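Section 2: Planning and Budgeting Before You Order
Runine Tabletop Folding Cell, Set-up Guide
Written by Ánh Dương. Last revised 7 June 2021

Hi again! If you came straight here from the welcome page, good, you haven't spent any money yet. I've helped put in six of these cells, and the ones that went smoothly were all planned on paper first. Grab a pencil and work through the steps in order. You'll want your worksheet (it's at the back of the guide) open next to you.

2.1 Decide what the cell is going to fold

1. Write down every item you'd like the cell to handle. Bath towels, hand towels, napkins, whatever you've got. Don't worry about being realistic yet.

2. Cross off anything that makes up only a tiny part of your daily load. I know it hurts. Every extra item type means more teaching time, and teaching time is the line people forget to budget for.

3. Pull one clean sample of each item that's left and measure it flat, then folded the way you want it to come out. Put both sets of numbers on the worksheet.

Note: Measure towels that have been through the laundry plenty of times. New ones are a different size and a lot stiffer, and I once quoted a whole job from a fresh pack. Never again!

2.2 Pick your work surface

4. Measure the table you already own before you price a new one. The arm base needs a spot 380 mm deep at the back edge, and you still want room in front for the biggest item on your list laid out flat.

5. Check the color of the surface against your linens. The wrist camera finds edges by contrast, so a pale table under white towels is going to give you headaches. Our own test table is light wood and we run a gray-green terry towel on it. The camera gets a nice clear line where the cloth stops and the wood starts.

6. Look at the texture of what you're folding, too. Nubby loops, ribbed bands and hems all show up at close range, and a woven band running across a towel can look a lot like an edge to software that hasn't been taught the difference. If your towels have decorative borders, tick the "bordered" box on the worksheet and add one more teaching session per style.
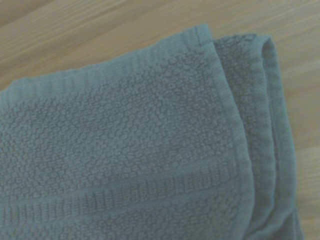

7. Write down how neat is neat enough. With our sage towel the two layers sit a little staggered at the corner, and for a shelf in a staff room I'd take that all day long. A hotel might not. If you need corners lined up exactly, plan on the fine-tip gripper, and put it in the budget now so it doesn't surprise you later.

Caution: Don't order grippers before you've finished step 7. Opened gripper kits can't be returned, and the standard tips and the fine tips use different mounting plates.

2.3 Build the budget

8. Start with the hardware column. You need the arm, the wrist camera, the controller and one set of gripper tips. If your supplier quotes the camera as optional, add it back in (the folding program won't start without it).

9. Add the mounting kit. The Tadent clamp set is $383 and fits most tables with a straight back edge. If your table has a rounded edge or a lip underneath, ask for the Brestudus bolt-down plate and get a separate quote, plus somebody to drill the holes.

10. Fill in the labor column. Count setup, teaching, and the hours your own people will spend standing next to the thing while it learns. I leave this column in pen so I can't fudge it.

11. Add spares. One extra set of gripper tips and one extra camera cable will do for the first year. The cable is the part I've replaced most, usually after it got snagged on a laundry cart.

Note: Leasing is available through Fülöp, with a minimum term of six months. It's a decent choice if your towel styles are about to change. Ask whether the gripper tips are included, as they weren't on the last lease I read.

2.4 Check the room

12. Find the outlet. You want a grounded one you can reach without running a cord across a walkway.

13. Stand where the table will go at the time of day you'll be running it and look for glare. Soft, even light is what you're after. If sun hits the surface directly, price a shade and put it on the worksheet under "Room."

14. Leave a clear path for carts on at least one side.

Caution: Keep the arm's full reach away from aisles and doorways. Mark the reach on the floor with tape before you confirm the table position.

2.5 Place the order

15. Total your columns and send the worksheet in with your linen samples. Orders for December delivery fill up early, so get yours in ahead of the holidays if that's your busy season.

16. Keep a copy of the worksheet. You'll need the folded measurements from step 3 again in Section 3, when you set up the fold sizes on the controller.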